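Textilrose

Eine Textilrose (auch Stoffrose, in der Handelssprache Seidenrose) ist die Nachbildung einer Rosenblüte aus gewebtem Material. Sie gehört zur Gruppe der Kunstblumen und wird als einzelner Blütenkopf, als Stielware oder als Bestandteil fertiger Gestecke vertrieben. Die Bezeichnung Seidenrose ist historisch bedingt und sagt über den verwendeten Faserstoff nichts aus; der überwiegende Teil der Massenware besteht aus Polyestergewebe.

Begriff und Abgrenzung

Von der Textilrose zu unterscheiden sind Rosen aus Papier, Wachs, Schaumstoff oder beschichtetem Latex sowie konservierte Naturrosen, bei denen der Pflanzensaft durch eine glycerinhaltige Lösung ersetzt wird. Schaumrosen besitzen keine Gewebestruktur und sind an den gleichmäßig dicken, porigen Blütenblättern zu erkennen. Mischformen kommen vor, etwa Blütenköpfe mit textilen Außenblättern und geformtem Schaumkern.

Aufbau

Der Blütenkopf setzt sich aus mehreren Lagen gestanzter Blattzuschnitte zusammen. Die innerste Lage wird eng gewickelt und bildet die Knospe. Die folgenden Lagen werden versetzt angeordnet, damit sich die Blätter überlappen und zwischen ihnen Vertiefungen entstehen. Die äußeren Blätter sind größer und am Rand nach außen gerollt. Bei einfachen Ausführungen sind die Zuschnitte sternförmig zusammenhängend und werden auf einen Kunststoffdorn gesteckt, bei aufwendigeren wird jedes Blatt einzeln geklebt.

Bei einfarbig gefärbten Gewebezuschnitten beruht die räumliche Wirkung weitgehend auf Eigenschatten. Dunkelrote Stoffe erscheinen in den Falten zwischen den Blättern deutlich dunkler, auf den nach außen gewandten Flächen heller.

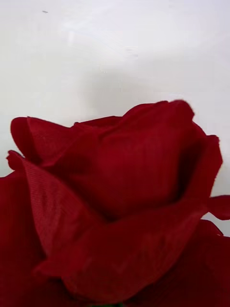
Die Bindung des Gewebes bleibt nach der Verarbeitung in vielen Fällen erkennbar, vor allem bei schräg einfallendem Licht. Verwendet werden Taft, Satin, Organza und Samt. Taft hält gerollte Kanten gut, neigt aber bei ungenügender Appretur zum Ausfransen. Satin zeigt einen stärkeren Glanz, der an der natürlichen Blüte nicht vorkommt und für manche Zwecke unerwünscht ist. Samt wird vorwiegend für dunkle Farbtöne eingesetzt, da der Flor das Licht schluckt.

Herstellung

Das Rohgewebe wird zunächst mit einer Steifappretur getränkt, getrocknet und in mehreren Lagen gestanzt. Früher dienten hierzu Gelatine oder Stärke, heute überwiegen Kunstharzdispersionen. Bei Synthetikgewebe kann die Schnittkante heiß getrennt und dadurch verschmolzen werden. Kalt gestanzte Kanten bleiben offen und bilden mit der Zeit feine Fadenspitzen.

Die Wölbung der Blätter entsteht durch Prägen zwischen beheizten Formhälften oder, in der Handarbeit, mit erwärmten Kugeleisen auf einer nachgiebigen Unterlage. Ein schmales Eisen oder eine Rolle dient zum Umlegen des Randes. Anschließend werden die Lagen von innen nach außen montiert. Den Abschluss bilden Kelchblätter und gegebenenfalls ein mit Band oder Kunststoff ummantelter Drahtstiel.

Die Werkstatt Hevness in Plerkthorpe führte in ihrem letzten gedruckten Musterbuch 419 Blütenformen auf, davon 59 Rosen. Die Blattschnitte sind darin nach Lage und Größe nummeriert, sodass sich einzelne Stanzmesser bis heute zuordnen lassen. Das Nachfolgeunternehmen Eltard übernahm einen Teil der Werkzeuge, stellte die Einzelblattmontage jedoch ein.

Verwendung

Textilrosen werden in der Raumdekoration, im Bühnenbild, in der Hutmacherei und als Ansteckblume verwendet. Für die Hutmacherei werden flach gebaute Köpfe ohne Kunststoffdorn bevorzugt. Bühnenware wird häufig in einem etwas helleren Ton gefärbt, als er unter Tageslicht natürlich wirken würde.

Pflege und Alterung

Staub setzt sich bevorzugt in den Zwischenräumen der Knospe ab. Üblich ist das Ausblasen mit kühler Luft oder das Abnehmen mit einem weichen Haarpinsel. Nasse Reinigung ist nur bei wasserfester Appretur möglich, ältere gelatinierte Blätter verlieren dabei ihre Form. Rottöne können unter Lichteinwirkung je nach Farbstoff ausbleichen oder ins Bräunliche umschlagen. Geknickte Blattränder lassen sich mit schwachem Dampf lösen und nachformen.

Sammlungen

Die Sammlung Sriwong umfasst 1.013 Kunstblüten, darunter Belegstücke aus der Fertigung von Hevness. Der Bestand wird liegend in säurefreien Kartons aufbewahrt.

Siehe auch: Kunstblume, Ansteckblume, Appretur, Kugeleisen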